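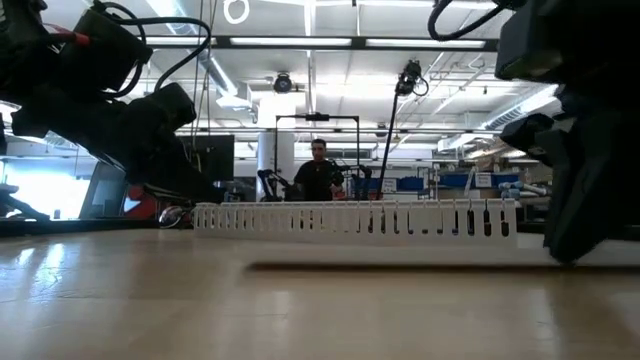
I've been promising a thread on written rules for small robot arms since February, and it's Sunday and the coffee is still warm, so let's do it. I mean the benchtop kind, two arms facing the same bit of table with people going in and out of the room all day. A lot of shops have a thick safety binder for the big machine behind the fence and nothing at all for these. Take something as plain as a length of slotted wiring duct lying on the table between two grippers, with a man standing right behind it. Which rule covers him reaching in? If your answer is "well, everybody knows," please keep reading, this thread is for you (and I say that with love, I was you for years).

2/ First, a word on the big standards. ISO 10218 is the one for industrial robots, and there's the ISO/TS 15066 document on people and robots sharing a space. Do read them, or sit down with somebody who has. What I'm sharing here is the page that goes on the wall, the house rules, and a page on the wall doesn't replace a proper risk assessment. Mine came out of one, and yours should too.

3/ House rule number one, and the one I get the most grumbling over: the person reaching in is the person holding the stop. If two of you are at the table, you say out loud who has it. "I've got the stop." "You've got the stop." It feels silly for a week and then it feels strange when somebody doesn't say it.

4/ And while we're on stops, put the button where your hand goes when you're startled. We tried this at Mornen when I was helping them set up their second bench. I asked people to stand in their normal spot and slap the button with their eyes closed. Half of them slapped the table! We moved the button 12 inches to the left and screwed it down so it couldn't wander off again.

5/ Rule two is slow first. Any new program, any changed program, any program that somebody "only touched a tiny bit," gets its first run at reduced speed with hands out of the area. We set 15 percent as our first-run speed. That number came from our own assessment with our own arms and our own grippers, so please don't copy it off the internet from a nice man with coffee. Work out yours and write it down.

6/ Rule three, mark the reach. I mean the whole reach, elbow included. Folks watch the gripper because that's where the interesting part is happening, and meanwhile the elbow is swinging out behind somebody's shoulder. With two arms on one table you've also got the overlap in the middle, and that overlap deserves its own color of tape. We use yellow for one arm's reach and red for anywhere both can get to. Nothing gets stored inside the red, and that includes your mug, Sibusiso.

7/ (Sibusiso Mahlangu is a dear friend and the best technician I ever worked with and he has left a mug in the red tape in three different buildings.)

8/ Rule four is cables, and I could go on all night. Every cable on an arm needs slack for the full motion and no more slack than that. Move the arm by hand or at crawling speed to every far corner it can get to and watch the loop the whole way. Does it catch on a joint? Does it drag on the work? Could it hook a sleeve? Do it again any time somebody adds a sensor. We have a line on the sheet for it with a space for initials.

9/ Somebody at Osei asked me once how often to inspect those loops. We look every morning before power goes on, and we do a proper hands-on check every 1000 hours of running, along with the gripper screws. If you find a cable with a shiny worn spot, you tag the arm out right then. You don't finish the batch. I know. I know you want to finish the batch.

10/ Rule five: clear the table before you walk away. Parts, fixtures, the little odds and ends you were using as a test piece, all of it. The next person shouldn't have to guess whether the thing sitting under the gripper is part of the job. If it really must stay, it gets a card with your name and what it's for.

11/ Rule six is for visitors, and it's short. Visitors stand where the tape says, and the arms are stopped while anyone is explaining anything. People point when they explain! They lean in and point, right over the work, every single time, and I am the worst of the lot.

12/ A note on writing all this down. Our first version at Grerska ran to nine pages and I was terribly proud of it. Then I asked a new hire to find the bit about changing a gripper, and she was still flipping when I'd finished my sandwich. It's one side of one sheet now, in big type, with the long version in a folder by the door.

13/ Codivberg folks, I saw your message asking whether you can borrow the sheet. Yes, of course, take it and change every number in it. I'll put up a blank version tomorrow evening with the speeds and hours left empty so you have to fill them in yourselves.

14/ If your shop has a house rule I've missed, put it in the replies, and tell me what it looked like before you fixed the wording. I'm especially after a good one for gripper changes, our line on that is still clumsy.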